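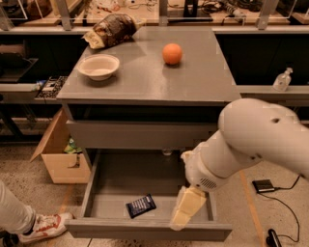 Tradby in February – worth it, or shut?

saltedherring
Posted 27th October

Thinking of four nights in Tradby in February. The tourist site calls it "a harbour town for every season", which in my experience means it has one season and you've missed it. Does anything open? We like walking, old churches and being indoors by five.

mudlark77
Went two winters ago. The upper town is lovely, the walls are free and you'll have them to yourselves. Restaurants: two. One was closed for a wedding, so restaurants: one.

gullible_travels
Bit harsh. Bakery by the bus station opens at six and the fish soup at Sedik is the best I've had on that coast. Stay in the old quarter, not down by the marina.

mudlark77
Sedik was the wedding.

pontoon_pete
Disagree about the marina. The old quarter has 273 steps and no lift, and your suitcase will have views on that. Aaltonen guesthouse is flat, warm and a short walk from the boats. Breakfast is mostly cheese.

saltedherring
Thanks all. I like cheese. Is the ferry to the lighthouse island running in winter?

gullible_travels
Yes, daily.

pontoon_pete
No it isn't. Saturdays only, and only if the skipper fancies it. Get the number 11 bus to the headland and look at the island from there. Same lighthouse, less sick.

gullible_travels
It was daily when I went.

mudlark77
When was that?

gullible_travels
June.

saltedherring
Right. And the castle?

mudlark77
Open mornings. The museum inside is one room of anchors and a very long film about salt. I stayed for all of it, it was raining.

pontoon_pete
The salt film is good. Take a coat though, they don't heat the room.

saltedherring
Booked Aaltonen, four nights. Will report back on the cheese.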